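How Does a Robot Learn to Use a Tool?
Young Visitors' Pages, Dranitz Learning Centre
Last checked: 2021-10-18

Think about the first time you tied your own shoelaces. Somebody probably showed you how to do it, more than once. You watched, you tried, and the bow fell apart. After enough tries your fingers seemed to know what to do.

Some robots learn in a similar way. They are shown the same job many times, and a computer looks for what all those showings have in common. Each showing is called an example. This page explains how examples are collected at the Medov workshop in Dranitz, and what is done with them afterwards.

Two ways to tell a robot what to do

The older way is to write out every movement. Move forward this far. Turn this much. Stop. A robot that follows such a list does the same thing each time, and it does it very well if everything is in the right place. If a part has been moved by the width of a pencil, the list no longer fits.

The newer way is to use a learning system. This is a computer program that is given examples instead of a list. It studies them and works out a rule of its own, such as "when the screw looks like this, move the tool like that". No person writes the rule down. It is built up bit by bit from everything the program has been shown.

Both ways are used at Medov, but this page is about the second.

What is in an example?

A single example at the workshop has 3 parts.

What the robot sees. A small camera is fixed near the robot's wrist, so that it looks towards the tool and the thing being worked on. It takes a great many pictures, one after another.

How the robot moves. The arm has joints, as yours does at the shoulder, elbow and wrist. The computer notes how far each joint is bent at every moment.

What the job was. A person types in a short sentence, such as "drive the screw into the white part". Without this sentence the program would have pictures and numbers but would not know what they were for.

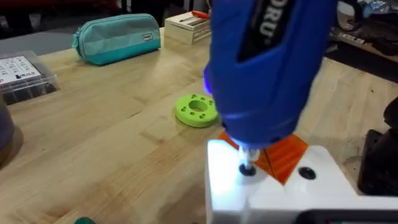

All of these must be matched in time. If the pictures ran even a little behind the movements, the program would learn to act too late, like a person clapping just after the beat. A program named Leka looks after this at the workshop. It puts a time stamp on every picture and every movement, and it gives a warning when they do not line up.

Who moves the robot?

During the collecting of examples, a person does. This person is called the operator. The operator holds a pair of handles, and the robot arm copies what the handles do. The operator can see the work on a screen and decides when to move closer, when to wait and when to start again.

Being an operator takes practice. New operators spend 2 weeks on simple jobs before any of their examples are kept. They are asked to move smoothly and at a steady pace. A robot that learns from hurried movements will make hurried movements itself.

Why must the robot hold things?

Many jobs need a tool, and tools come in awkward shapes. Your hand can close round almost anything. A robot's gripper is usually much simpler, and it may have only two fingers. For this reason a special holder is sometimes made to suit a tool, so that the tool does not wobble or slip.

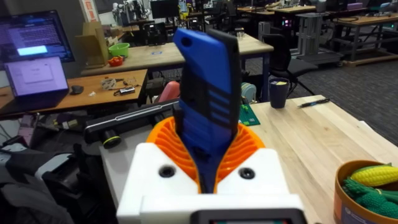 A gripper with two white fingers and an orange ribbed cup, holding a blue and black hand tool upright.

Holding a tool firmly matters for learning as well as for safety. If the tool sat at a different angle each time, the program would have to learn about the angle as well as the job, and it would need many more examples.

How many examples are needed?

It depends on the job. For a simple one, such as putting a block in a bowl, the Medov team starts with 200 examples. For a job with a screwdriver it aims for 1,000. The bit has to meet the head of the screw in the right place, and it has to be straight. A small mistake is enough to make it slide off.

The examples should not all be exactly alike. Suppose you had only ever seen one dog, and it was brown. You might think that all dogs were brown. A learning system can make the same kind of error. The operators therefore change a few things as they go along. They may shift a part a little, change the lighting or begin with the arm in another position. The job stays the same while the things around it change. 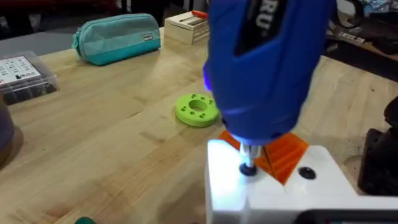 The screwdriver's bit pressed into a black screw head. The light on the tool shines on the white part.

Are mistakes thrown away?

Not always. When an example goes wrong, the operator marks it with a label. Some of these are removed. Others are kept, especially those in which the operator missed at first and then put it right. They show the program how to recover, and a robot that has only seen perfect work may not know what to do when something slips.

A second person then looks through the examples and checks the labels. This is slow work, and it is one of the most important parts of the whole project.

What happens next?

The checked examples are given to the learning system, and the computer goes through them again and again. This is called training. The first screwdriver examples were collected in May, and the project that uses them is called Tromix.

After training comes the test. The operator lets go of the handles and the robot tries the job without help - although a person always stands by with a stop button. The team writes down how each try went. If the robot has trouble with one part of the job, more examples of that part are collected, and the training is done again.

Words to know

Example: one complete showing of a job, with pictures, movements and a sentence saying what the job was.
Gripper: the part at the end of a robot arm that holds things.
Label: a note added by a person to say what an example shows, or whether it went well.
Operator: the person who guides the robot while examples are collected.
Training: the stage in which a computer studies the examples.

Something to try at home or at school

Choose a small job, such as putting the cap on a pen. Ask a friend to close their eyes, and guide their hands through the job without speaking. Do this several times, then let your friend try alone. Next, turn the pen round so that it points the other way, and ask your friend to try again. Did it still work? How many more examples did your friend need?

Teachers may print this page for use in class.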